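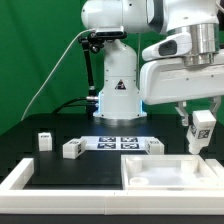
14/03/2019, Brimham bench

Tray day, finally. I've been putting off the Stevmont set for most of a week while the Hakala job ate everything, and this morning I cleared my stuff off the black table and got to it. The job is a small one: work out what goes in the box, write the packing note, decide what needs another round before April. I've gone with the white tray at the lower right and the printed sheet in the middle with the blocks around it, and I like it there, it's easy to get at and I don't knock the sheet with my sleeve every time I reach for something. The tray wants a closer look than I gave it last time. The round piece near the front left is shorter than the two at the back, and the front right corner only has the little recess. My old sketch has all the corners the same. So the sketch is wrong or the tray is from an earlier batch, and I need to find out which before I write a single word of the packing note!

Spent an hour digging through the folder. There are 43 pages of drawings in there (why do I print everything?) and page 2 has the tray with a pencil correction in my own handwriting that I have no memory of making. It says "FL down, FR open, ask Wurer." Did I ask Wurer? No idea. I've written to them again. If they come back and say that's how they want it then I'll redraw the thing properly and throw the old sketch away for good.

Blocks. White on white was a dumb choice for the tray and I'll keep saying it. Against the black tabletop they show up beautifully, one standing at the far left, one on its side by the sheet, and then the minute you're looking down into a white tray with a white block over it you start squinting. Would a gray tray be so terrible? Stevmont said white, so white it is, but I'm putting a line in the note suggesting they think about it for the next order.

Stickers: the black-and-white ones go on more than one face of a block, so the sheet of spares runs out quicker than you'd guess. What works for me is laying the sticker down along one long edge first and smoothing across with an old library card. If you go corner first it ends up crooked and you have to peel it, and then the glue is no good. Wipe the block before you start, let it sit, don't breathe on it. I did a batch after lunch with my thumbs and had to redo every one, so, lesson learned again.

The printed sheet with the four dark blue squares, two by two, is a keeper. I want to try it on heavier stock, something that won't curl up when the heater's on. Tape on the corners is okay for a day and then it gets gummy and picks up lint, and lint shows like crazy on this tabletop. I wiped it down before I started and it could use it again already.

For the box: tray on the bottom, blocks wrapped one by one, sheet flat on top between two pieces of card. Weighed a trial pack without the tray at 316 grams, which gets us the cheaper rate, but I haven't weighed it with the tray in yet so don't quote that to anybody. Foam is on the shelf under the window. About 3 feet left on the roll, so whoever's ordering next, please add some.

Still to do:
Hear back from Wurer on the front corners
Redraw the tray, date it this time
Heavier stock for the sheet
Weigh the full box
Return the Hakala clamps, they're in my way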